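Skatbridge Kitchen Sim: Frequently Asked Questions

What do I get?
A simulated kitchen, 28 tasks and a licence for one lab. Mustovau, the dish-clearing pack, is 13 of those tasks. The crockery can't chip, though your robot will test the theory.

Does it handle contact in the sink?
Yes. A hand can reach right down to a plate in the basin.
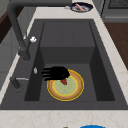 Grasping and collision run on the Vakard solver, which is strict about fingers passing through stoneware. Expect your success rate to drop in week one.

Can I change the colours?
Plates, bowls and benchtops, yes. Please don't send us your beige-on-beige results.

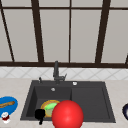

Will it run on my laptop?
Nearly any with a decent graphics card. Allow 20 GB of disk.

Who answers support emails?
Casimiro Figueroa, before 4 pm. After that it's Moya, our ticket system, who is very polite and no help at all.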